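Get Your Desk Stuff Up on the Wall 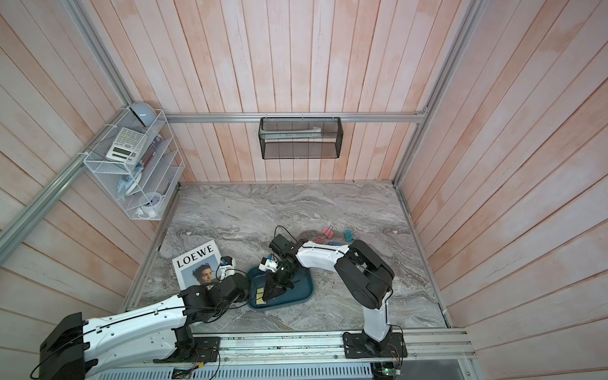

By Yhon Grajales
Filed under: Home, Opinions | 2 comments

I have had the same argument with my sister since July, and I am now taking it public. She thinks a desk should have drawers. I think drawers are where pens go to dry out, and that pretty much everything you use in a day ought to be hanging on a wall where you can see it.

A wire basket on a rail, a mesh organizer with slanted shelves, a lamp perched on top of the organizer because why not. Calculator on the upper shelf, pens and pencils tucked in behind it. I love this! You sit down and your whole working life is at eye level, and the desk itself is left for the thing you're doing, plus maybe a magazine (I can read a magazine at a desk, I'm an adult).

My old desk was a Tresier with a deep drawer on each side, 25 years old when I got it, and I adored it right up until I emptied it. I found 31 pens. Nearly all of them were dead. There was a warranty for a toaster I don't remember owning, and a key, and a second key. I had been buying pens that whole time! Every few months I'd come home with another pack and feel organized.

My sister says walls get messy too, and fine, yes, they do. Mesh hides nothing. If you stuff a balled-up cloth into the bottom of an organizer, everybody who walks in gets to look at your balled-up cloth. But I'd call that a point for my side. A cloth I can see is a cloth I might pick up on a Monday morning and wipe something with. A cloth in a drawer belongs to the drawer now.

She also says it's ugly, and we really don't agree there. Pink boards with the paint all streaky, a black basket hung on little hooks, a pale blue lamp: I would take that over a smooth gray cabinet any day of the week. It looks like a place where a person does things. Her office looks like the place you go to dispute a parking ticket (sorry, Huaranga Street, but it does).

Where I will give ground is the tray. You do need one flat thing on the desk with an edge on it, for sticky notes and whatever else is too small to hang. I held out against trays for ages and kept finding notes stuck to my elbow, once at the grocery store. Keep it shallow, though. A deep tray is a drawer that hasn't been pushed in yet.

The Tresier went to my neighbor, who was thrilled with it and has already lost a stapler in there. I kept one pen out of the whole pile, a green one, and it's in the basket.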